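Trollel suturing set — README / rules for recording and labeling

Maintained by Iestyn Wynne, Gudcombe bench. Last pass in September, more edits coming. If something in here disagrees with the old wiki page, this file wins.

What's in it

Short clips and stills of two-instrument suturing on tissue. Over 500 clips. Each one has video, tool poses and a label file. Split into Cropper (train) and Dirkthorpe (held out). Do not mix them. Do not "borrow" a few from Dirkthorpe because your curve looks bad.

Before you record

Tissue sourcing form signed and filed first. No form, no session.
Check the view is centered on the cut, light on the work. Dark corners are fine — dark tips are not.
Zero both arms. Write down the instrument type on each side, left then right. Don't guess it later from the video.
Leave hair and blood alone once you're rolling. Labelers need to deal with it, so do the models.

Handling rules

1. Needle stays in view whenever it's in the jaws. If you lose it, stop, say so in the log, find it before anything else moves.

2. Hold the needle near the tip of the jaws, not back by the wrist. The other tool can wait close by, closed, but keep it off the wound edge until it's needed. Slack thread is OK. Thread wrapped round a shaft is not, end the clip there.

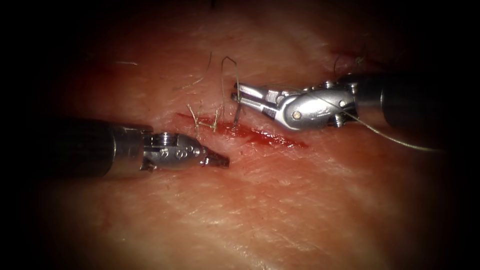 3. Both hands off the controls before anyone reaches in. Call it out loud. Second person confirms out loud. Yes every time.

4. Needle count at start and end, both go in the log. Mismatch = bench closed until its sorted.

5. Max 38 minutes at the console, then swap.

Labeling

Seven classes: left tool, right tool, needle, thread, wound, hair, other. Main trouble spots —

Thread vs hair. Pale thread over pale skin next to short bristly hairs, people get this wrong constantly. Follow the strand back to the needle or the jaws. If you can't follow it, mark unsure.
Suture loops. Label the strand only, not the space inside the loop.
Shiny wrists. White highlights on the metal belong to the tool. Don't cut holes in the mask.
Blood. Wound class is the incision plus the pooled part. Thin pink smear goes to other.
Needle partly hidden: label what you can see, set the occluded flag. No drawing the rest of the arc in from memory.

Every file gets 2 labelers. If they disagree on needle or thread it goes to Iestyn, not to a coin toss.

File rules

No names, voices or faces in anything that leaves the bench. Strip audio. Markings on the instruments can stay but don't type them into the public notes.
Version bump for any label change, even tiny ones.
Bad clips get moved to rejected/ with a one-line reason. Never delete.

Not for

Clinical use of any kind. Grading a surgeon or trainee. Claims about live patients — nothing here supports that.
Training is fine, benchmarking is fine, say which version you used.

Known gaps

Not much variety in wound shape. Long cuts are thin on the ground.
Some early Cropper clips have pose lag between arms, see lag_notes.txt. Fix is half done.
Unsure flag was added late so older files dont have it. Treat missing as unknown, not as "sure".

Problems: open a ticket with clip ID and timestamp. Please not a screenshot with no ID, I can't find those.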